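Weltcombe Supper Club and Food Blog: Progress Report to the Treloar Fund
Reporting period: second half of the grant
Prepared by: Haf Lloyd
Date: May 13, 2018

1. Purpose of the grant

The Treloar Fund supports the Weltcombe food blog and the monthly supper club attached to it. The agreed outputs are a weekly post on home cooking and local eating, one supper per month in the Grerner Street hall, and a recipe index that can be searched by ingredient. This report covers posts, suppers, the index, readership and spending.

2. Posts

The weekly post went out on schedule except for two weeks, when the site was being moved to the new host. The missed posts were published later and carry their original dates. Weekend roundups remain the most common format. They combine restaurant notes, what was cooked at home, and a short list of things eaten standing up (market snacks, bakery stops, samples).

Mohsin Memon took over the Monday breakfast series in the middle of the period. His posts are shorter than the earlier ones and include weights as well as cup measures. Reader questions about quantities have dropped as a result, and we have adopted the same layout for all new recipes. Older recipes are being converted in the order they appear in the index.

The series on packed lunches is finished. The closing entry compared three ways of keeping a grain salad from going soft by noon. Dressing the grain while warm and holding back the cucumber gave the best texture. Dressing everything in the morning gave the worst.

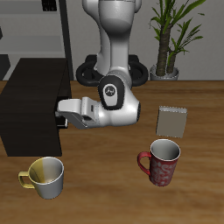
Arm and dark cabinet.

3. Supper club

All suppers in the period were held. The hall seats 50 and we sold every place at the last two. The menus were:

Leek and potato pie, beet salad, rice pudding
Chickpea stew, flatbread, pickled carrots, lemon bars
Roast chicken, white beans, greens, rhubarb crumble

The stew was the cheapest menu per head and the chicken was the most expensive. Ticket prices were left the same for all three. Leftover stew was sold in tubs at the end of the evening, which covered the cost of the lemons and butter.

The oven in the hall runs hot at the back. For the crumble, trays were turned halfway through baking and the top shelf was left unused. This added one baking round and pushed dessert back to 9:15. For the next supper, the crumble or its equivalent will be baked during the main course - the chicken can rest that long without harm.

Nuno Baptista managed the kitchen for each supper and has written up a prep sheet that lists tasks by hour. It has been tested once. The main correction was to move vegetable washing ahead of pastry, so the one large sink is free when the pastry bowls come off the table.

4. Recipe index

The index now holds 367 recipes. Each entry has a title, a list of ingredients, a serving count and a link to the post. Search by ingredient works for single words. Search by two ingredients returns too many results, as it currently lists any recipe with either one. Ruby-Lee Quinlan is correcting this and expects to have it working before the end of May.

A smaller problem is naming. The same item appears under several names in older posts (scallion, green onion, spring onion), and a search for one misses the others. A list of 82 duplicate terms has been drawn up and will be merged by hand. We looked at doing this automatically and decided against it after a trial run merged sweet potato with potato.

Tags for dietary needs have been added to soups, salads and main dishes. Baking has not been started.

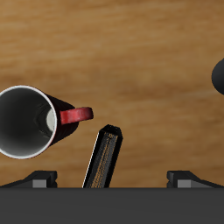
5. Readership and comments

Readers of the blog fall into two groups. The first arrives by search, reads one recipe and leaves. The second reads the weekend roundup and comments on it. The grant was intended mainly for the second group, and the comments suggest it is being reached. Regular commenters have begun to answer each other's cooking questions without waiting for us.

The most discussed post of the period was the one on the Combridge bakery and its cardamom buns. Several readers sent in their own versions. Mereana Pirihi tested four of them and published the results with notes on proofing time. Her conclusion was that a slow overnight rise in the refrigerator improves flavor and makes the dough easier to shape, and that the extra egg in two of the versions made no clear difference.

Comment moderation takes more time than planned. Most of it is spam and is removed by filter, but the filter also holds back comments with links to recipes, which then need to be released one at a time.

6. Spending

Spending is within budget on all lines except ingredients. The overspend there comes from the chicken menu and from recipe testing, in particular butter and cardamom. We ask to move the unspent amount on the printing line to cover it. The printed menu cards were replaced by a chalkboard after the first supper, and no further printing is planned.

Hall rental is paid to the end of the grant. Hosting is paid for the year. 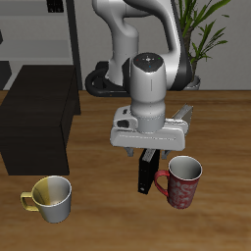
The arm over the tabletop, gripper hand lowered.

7. Work remaining

Correct two-ingredient search and merge duplicate terms (Quinlan)
Convert older recipes to weights and cups (Memon)
Add dietary tags to baking (Pirihi)
Revise the prep sheet after the next supper (Baptista)
Final accounts (Lloyd)

The conversion work is the item most likely to run late. If it does, recipes with the highest number of visits will be done first and the remainder will be marked as cups only. The next supper menu is not settled - either a fish pie or a vegetable lasagna, depending on the price of fish that week.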